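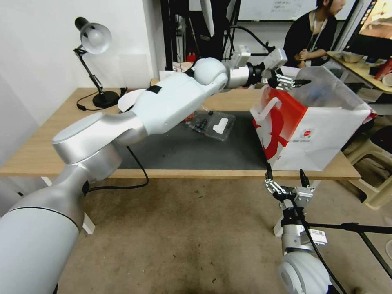

Home | Checklists | Desk and Table | Older posts

The Shared Table Check, With My Grumbles
By Shirin Shahbazi
September

I do this check in room 608 every Monday after lunch, clipboard and all. The list itself is short, so the bits after each item are just me chatting to whoever takes over next month (hello, Chrysanthi!).

1. Drinks, cans and cups
Tip out first, bin second. A crushed can can have sharp creases, so pick it up by the ends. Lids come off paper cups before they go anywhere, and a clear cup goes in the bag upright until you've looked in the bottom. COMMENT: needs doing, three things to clear.

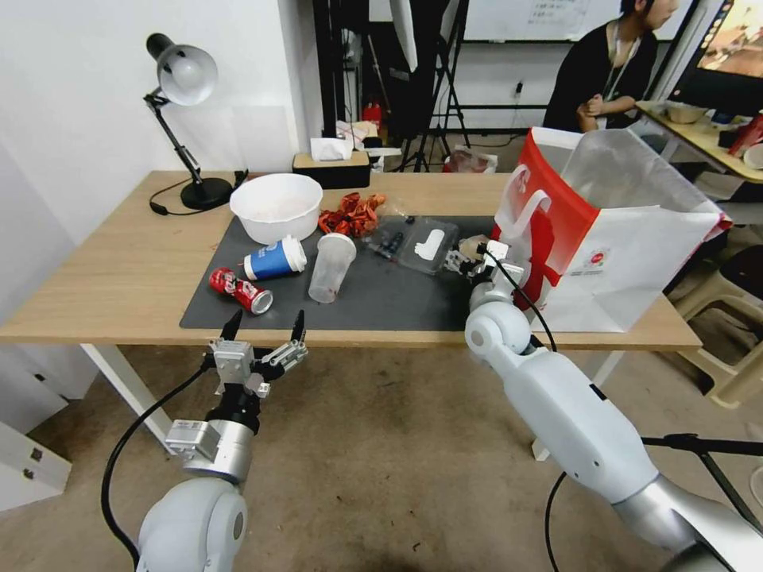 Item 1: red can and paper cup on their sides, clear cup still standing.

2. Food left out
Anything uneaten gets wrapped or binned the same day, no saving it for later (I have met the later, and it had fur on it). Plates go back to the Melis cupboard, not the windowsill. COMMENT: one for the bin unless someone speaks up by 2.

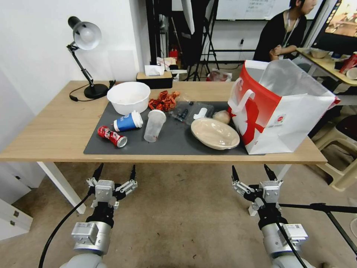
Item 2: pale round bun behind the beige plate, with the bowl over at the back left.

3. Bowls, shells and smelly things
Shells are my big one. Crayfish is lovely, but leave it by a radiator overnight and you'll smell it in the lift! Double bag, tie it, straight down to the outside bin. Bowls get a proper wash with hot water, even the ones that look all right from the doorway. COMMENT: fail until the shells are gone. Wipe the mat as well, corners included.

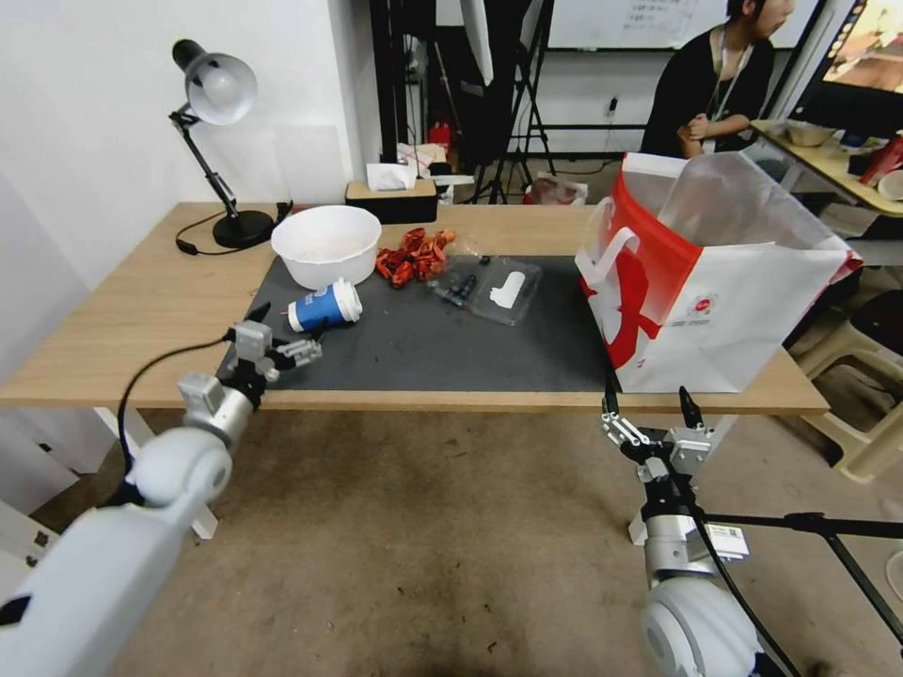 Item 3: crayfish shells beside the white bowl. The bowl wants washing too.

4. Lamp and lead
The lamp lives at the back left corner and its cord crosses the tabletop, so keep wet cloths and half-full cups away from it. Switch off at the wall before wiping. COMMENT: I'd like a cord clip, please – I've asked twice.

5. Bags
One bag for rubbish, standing up, with a liner. Don't fill the paper sort with anything soggy. COMMENT: fine to use the red and white one, liner's in it.

6. Tissues
Leave the box at the back edge. COMMENT: pass.

Sign the sheet and pop it in the Kurmont folder. If an item fails, do it there and then and put your initials next to it.

Comments (3)

Chrysanthi Michailidis
Noted on the shells. Do you want the clear hinged box kept or chucked? It's still got small bits in it.

Shirin Shahbazi
Keep it to one side till Tuesday lunch, then ask round. I never bin small bits without checking.

deskmouse63
We use the same list downstairs but with the fridge added as item 7. Can send it over if you like.

Previous: Kettle descaling | Next: Tumach shelf labels | Back to top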